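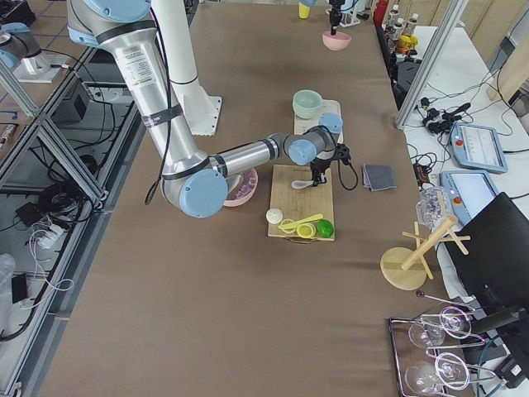
The arm, the cutting board and two spoons on the brown paper.

I had promised myself one quiet weekend this winter, and then Ilango Raju wrote to say there was a bed free at his sister's place and would I please come up for the open day at Drarnuto. I have known Ilango since he was dancing and I was still writing reviews on the backs of programs, so of course I packed a bag. The train was late, the connection was missed, and I ate a cheese roll on the platform at Stuvby while a school choir practiced the same four bars over and over (I can still hum them, unfortunately).

Drarnuto, for anyone who hasn't been, is a residency house for dance and physical theater in an old grain store by the river. It has three studios, a kitchen with a very long table, and 42 seats on a bank of risers that somebody rescued from a closing cinema. Choreographers come for a few weeks at a time, and twice a year, in February and September, the doors are opened and the town walks through. You take your shoes off at the bottom of the stairs and you don't get them back until you've seen everything. Mine spent the afternoon next to a pair of tiny green rain boots.

We started on the ground floor, where the company Temero was running sections of a new piece called Macapagal, named after the street where the choreographer's grandmother lived. They had only been in the building a week and a half, and they said so cheerfully. Five dancers, no set, no lights beyond the overhead ones. There is a long passage where one dancer walks backward in a circle and the others keep arriving to lean on her, and each time she has to find a slightly different way of carrying on. They stopped it, argued a little about a count, and ran it again from the third arrival. I could have watched that all day. A man beside me asked whether the leaning hurt, and the dancer said only on the left side, and everybody laughed, her too.

After that came soup — lentil, with a great deal of lemon — and then Tetsuya Morikawa's talk in the middle studio. I had gone in expecting slides. What we got was Tetsuya sitting on the floor with a box of old notebooks, passing them around. He has been teaching in the region for 20 years and writes down every class the same evening, in pencil, with little stick figures for the floor patterns. Some of the pages are lovely and some are just the words "too fast" underlined. He talked about how hard it is to find dancers in a town of 2,231 people, and how he stopped looking for dancers and began asking at the bakery and the swimming club. Half of his current group had never been on a stage before last September. The youngest is in high school and the oldest wouldn't say.

That group performed at the end of the afternoon, outdoors, on the loading dock, in a wind I would not have stood still in. Ilango had lent me a scarf and I gave it to the woman next to me, who had come straight from work without a hat. The piece lasted maybe a quarter of an hour. They begin in a line against the wall with their palms flat on the brick, and very gradually they peel away, one after another, and go down the ramp toward the water. The last one stays. She was a broad-shouldered woman in a raincoat, and she did a small, exact dance with her hands that I have been trying to describe to people on the phone all week without much success. A dog barked all the way through it and she seemed to be waiting for him between phrases.

I do have one grumble. The studios are up a steep flight and the lift was out of order, so two visitors I met at lunch heard Tetsuya's talk only secondhand, from me, and I am a poor substitute. The house has applied for money to replace it, and I hope the answer comes before the next open day.

We stayed on for the washing up, which at Drarnuto is practically part of the program. Ilango dried, I put things away in the wrong cupboards, and two of the Temero dancers went through the whole backward circle again by the stove, with dish towels over their shoulders, still not agreed on that count.

Macapagal has its first proper showing in September. Entry to the open days is free, soup is by donation, and you should bring thick socks. The upstairs floor is beautiful but it is very cold.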